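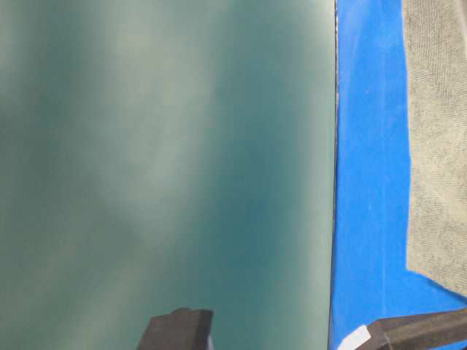

Noemi Messina says the cloths were never the hard part of her shift, it was doing them for four hours with her wrists going, and she would sooner the arm had them than the mopping. We've put that first as the trustees asked what staff think before what it costs.

Pesness laundry trial, progress to August 2020
Lulesthorpe site, for the Busell fund

Where we are. Arm running on grey cloths only, one shift out of two. Target was 500 cloths a week by hand-over, we are at 530. Rejects still go back to the hand table and Sveva logs them. The logging takes longer than we said it would - see staffing.

Slow bits: picking up at the hem is fine most days, picking from the middle of a cloth less so. Guido Donati has reset the grip twice and wants new finger pads before we go up to 1000. Not ordered yet, quote is in.

Staffing. No posts lost and none planned, as agreed in May. 11 people trained to stop, clear and restart the arm. Two have asked not to work next to it and have been moved to dispatch, same hours same pay. Breaks are now staggered as somebody has to be in reach of the stop button, which is not popular. We are looking at it. 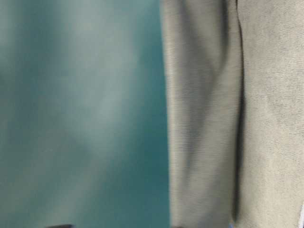 Will the folding team be asked to take on more lines to fill the time saved?
The time goes to mending and checking until the review, and any change after that goes through Hammad Lashari and the staff reps first.

Pay grades. Restarting the arm is not in anyones job description at the moment. Maj-Britt Fjeld has drafted a half page on it, with HR now. People are doing it on goodwill and that wont last - we'd like your view before the next payment if posible.

Spend is inside budget. Underspend on training, overspend on floor matting.
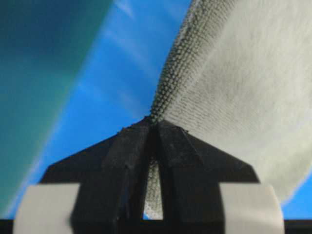 Next quarter

Second shift on the arm, if the pads come.
Rota with the break problem sorted.
Bath towels - not before the review.
Short visit from Testa to see how their people might use it, date to be fixed.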